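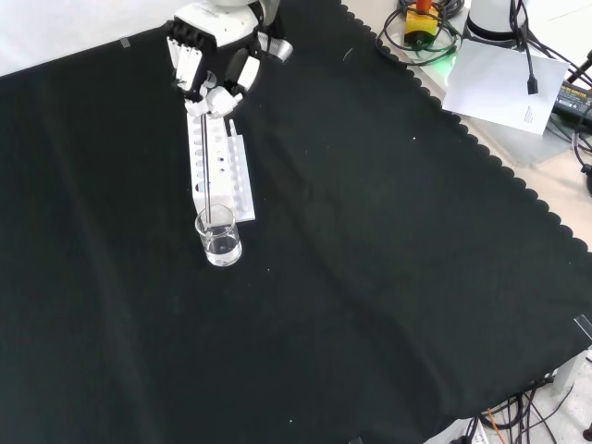 Stirring without noise - a note from the teaching room

Many of our new members ask how one should stir a clear solution in a small beaker. It seems a simple thing, but in the course we see the same mistakes every November, so I write down what Sólveig Bundgaard teaches to her groups in Drumlow.

Do not fill the beaker to the top. Two thirds is a good height for the liquid, and for the first tries I would take even less. Hold the rod high and lightly, and let the lower end go down at a small angle. The movement comes from the wrist and it should be slow. If you hear the rod knocking on the glass, you are going too fast.

Put a black cloth under your work. On a light table a clear liquid in clear glass is difficult to judge, but over black you see every small grain that is not yet dissolved. The cloth collects lint, so shake it outside before you begin, and fix the corners with tape. A few wrinkles are no problem, only keep the place flat where the beaker stands.

The test-tube rack can stand close behind the beaker. Grethe Arnardóttir prefers to have it on the left side, and we have discussed this for 3 years already without agreement.

For the salt exercise we use 25 grams, divided in four portions. Wait until one portion is fully gone before you add the next - this is the part where most people become impatient. Afterwards rinse the rod and dry it with paper, also when you will use it again the same day.

The next evening course at Blöndal has seven places and begins in November. Please bring your own apron and closed shoes. Rods and beakers are on the shelf by the door, and broken glass goes in the metal bucket, never in the paper bin.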